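Research > Papers > Home and Shop Robotics > Full text
Filed under: Manipulation, Household Tasks

4. Tidying up, or trying to

I promised back in the introduction that I'd get to the chores, so let's get to the chores. Section 3 was all joint limits and cable lengths, and if you skipped it I won't hold it against you. What I care about in this section is the question my neighbor asks me every time I take the trash out, namely when one of these things is going to pick up after her kids. My short answer for her is "parts of it, some days." The long answer takes a few pages.

We picked toy pickup because it sits right at the bottom of the chore ladder. Everything is light, very little breaks, and a wrong grasp costs you a few seconds (compare that with unloading a dishwasher, where a wrong grasp costs you a plate!). It's also surprisingly close to kitting work on a shop floor. You have loose parts, you have a tray or a bin with walls, and somebody wants the parts to go from one place to the other without fuss. Leonie Cartwright spent years doing line setup before she joined us, and she kept saying our toy task was just her old job with nicer colors.

4.1 The gripper

All the work here used printed parts. I want to be upfront that this was a money decision first and a design decision second. A printed finger that snaps gets replaced overnight, and we snapped plenty of them in January while we were sorting out how hard the fingers could squeeze. Marama Katene did nearly all of the redesigns, and the version we settled on is the one we call Vimen, after a file name that stuck. The body is blue plastic, the wiring stays on the outside where we can get at it, and clear tape is an accepted building material in our lab.
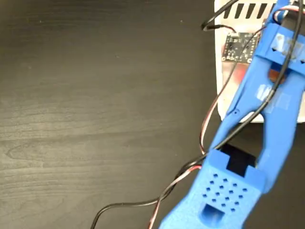
I know printed hands get a bad reputation, and some of it is fair. They flex. The finger position you command and the finger position you get are cousins at best, and the gap changes as the screws work loose over a long afternoon. But for chores I've come to like a bit of flex. When a stiff finger meets the wall of a tray it wants to push the tray across the table, and a soft one mostly gives up and slides. We lost far fewer trials to shoved trays after the switch, though I'll admit we changed the approach angle in the same week, so please don't quote me on how much of that was the plastic.

The cables are the part I'd do over. Corey Pirihi rerouted them twice and they still found ways to hook on things. If you're building something like this for a real home, where there are chair legs and dog leashes and curtain cords, I'd put the cable problem ahead of the grasping problem on your list. We didn't, and section 6 has the sad details.

4.2 The task and the toys

The task goes like this. A toy starts in a white tray, the gripper goes in, picks it up, and moves it to a spot on the table. Then we run it backward, table to tray, which is harder. A trial ends when the toy has been let go in the right place or when the person running it calls it off. We ran 497 trials that I'm willing to report, out of a longer list that includes a bad batch with a mislabeled log.

The toy I'll talk about most is the turtle, and you'll see why people in the lab had feelings about it. It has a big domed shell with a sheen on it, and that one toy packs in most of what makes household objects annoying. There's no flat side to pinch across the top. The flippers stick out, so they look like handles to a grasp planner, and they make poor handles. And the shell throws highlights that slide around as the viewpoint moves, which upset our edge detection no end. Boonmee Chareonsuk's rule of thumb was that if a method could handle the turtle it could handle the rest of the toy box, and after watching the logs I think that's pretty close.

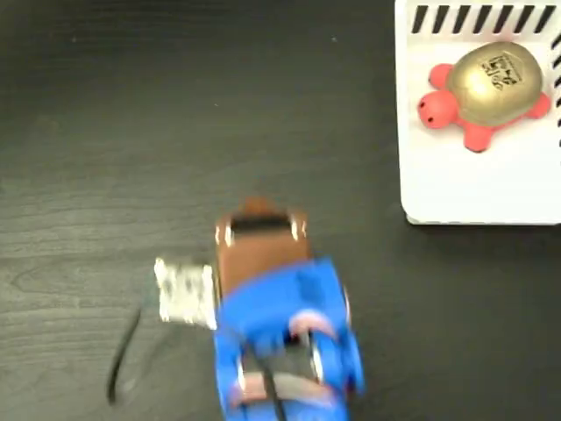

Figure 2. Turtle in the tray, gripper on the table side.

RESULTS AND DISCUSSION

Getting to the toy was the easy part. In nearly all the trials the gripper ended up somewhere sensible above the tray, even with the lights changed. I'd call reaching a solved chore, at least on a clear table with one thing to reach for. Put a pile of laundry on that same table and I take it back.

The grasp itself was so-so. Our planner, Nidia, is happiest with boxy shapes and it treats a dome like a box that's having a bad day. It kept proposing grasps high on the shell, where the fingers have nothing to get under, and then it was pleased with itself and confident in the score. Kirsten Ouellet added a rule that pushed the fingers lower before closing. That helped with the turtle and hurt a little with the flatter toys, so we ended up choosing the rule per object, by hand. I don't love that. A person at home won't want to tell the machine which toys are round.

Then there are walls. A toy out in the open and a toy nudged up beside a wall are two different chores, and I wish more papers split them up. Slotted sides are the worst kind for us, with edges all over the place that a fingertip might catch on, and a planner that sees the slots as a pattern it should have an opinion about. Most of our called-off trials had a wall nearby.

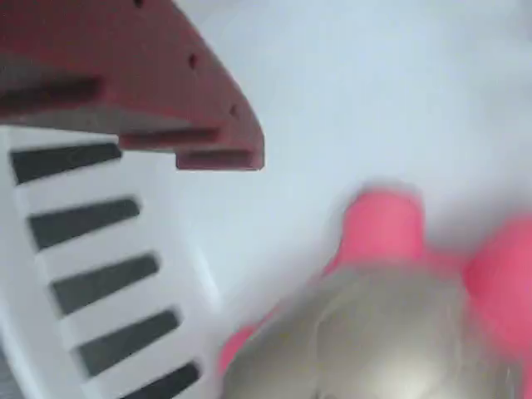
What a five-year-old does in that spot is drag the toy toward the middle first and pick it up second. We tried copying that with a simple pull, and Merrick (our scripted baseline) did it about as well as the learned policy did, which was humbling for those of us who'd spent the fall on the learned policy. The learned one, Ivier, was trained on 4000 short demonstrations and it still liked to go straight for the grasp. My guess is that the people giving the demonstrations mostly placed the toys politely, out in the open, the way you do when you want a thing to go well. We should have been ruder.

So can a machine tidy a playroom yet? Ours can't. It can clear a small number of known toys off one known table with a grown-up standing by, and it's slow enough that the grown-up gets itchy. For shop-floor kitting I'm more hopeful, mainly on account of the fixtures. Leonie's old line had a nest cut for every part, and with that kind of help I'd trust this gripper with the light stuff tomorrow. Homes don't come with nests, and I doubt my neighbor wants them installed.

The next section takes up the table-to-tray direction on its own, including the release problem, where the toy is in the right place and the fingers won't let go of it cleanly.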